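Seltness Roofing and Gutters
Annual roof and rainwater check – completed sheet with comments

Property: end terrace, Sorkbridge Road, Kamisville
Checked by: Onni Halonen
Office contact: Sandrine Langlois
Job no. 1057
Month: July
Access: ladder to rear, roof ladder on main slope, loft hatch on landing

Key: OK = no work needed. W = watch, look again next year. R = repair needed. N/A = not fitted or not reached.

1. Main roof, front slope

1.1 Tiles in place – OK
1.2 Tiles cracked or chipped – W
Comment: one tile with a corner gone, third course up, left of the bay. The lap is still good. Leave unless we are up there for something else.
1.3 Ridge tiles bedded – R
Comment: two ridge tiles lift by hand at the chimney end. Mortar has gone to powder underneath. Rebed both.
1.4 Moss – OK

2. Main roof, rear slope

2.1 Tiles in place – R
Comment: one slipped tile above the bathroom. Pushed back up for now but the nib has broken off, so it will come down again. Replace. Customer has spares behind the shed and they match.
2.2 Moss – W
Comment: thick on the lower courses under the neighbour's tree. Brush off by hand. No pressure washing on this roof, the tile faces are too soft for it.
2.3 Roof window flashing – OK

3. Chimney

3.1 Stack upright – OK
3.2 Pointing – W
3.3 Lead flashing – R
Comment: back gutter lead split along the fold. An earlier repair in mastic has let go at both ends. Needs new lead, and I would not patch it again.
3.4 Pots and cowls – OK

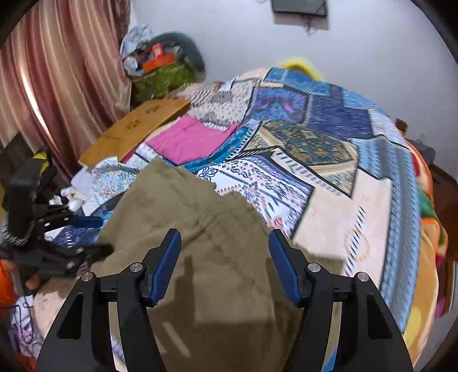 4. Gutters and downpipes

4.1 Front gutter clear – OK
4.2 Rear gutter clear – R
Comment: full of moss and grit from the slope above. I cleared the outlet so it runs, but the full length still wants doing. Do it after 2.2 or it will only fill up again.
4.3 Brackets – W
Comment: spaced at 1000 mm on the front run and 936 mm at the back. Front run dips slightly in the middle. An extra bracket there would sort it.
4.4 Joints – OK
4.5 Downpipe shoes and gullies – OK

5. Loft

5.1 Daylight through roof – OK
5.2 Damp timber – R
Comment: rafter next to the stack is dark and reads wet on the meter. Sound when prodded. Should dry out once 3.3 is done. Check again before closing the job.
5.3 Underfelt – W
Comment: torn in one place near the hatch, old damage.
5.4 Insulation clear of eaves – R
Comment: pushed hard into the eaves on the rear side and blocking the air gap. Pull back. Can be done on the same visit.

6. Flat roof over porch

6.1 Surface – OK
6.2 Upstand and trim – OK
6.3 Standing water – N/A
Comment: dry day, could not check. Ask the customer to look after heavy rain.

Order of work

Chimney lead first, then ridge tiles while the roof ladder is up. Slipped tile, moss and rear gutter after that. Loft last.

Office notes

Quote to go out from Sandrine Langlois. Lead to be ordered from Pascu, collection before 8 am. Laurențiu Grecu to do the leadwork, with Onni on the ridge. The neighbour needs a call before we put a ladder down the side passage – the gate is kept locked.

Sheet read and agreed: Edeltraud Albers, site manager
Copy to customer: yes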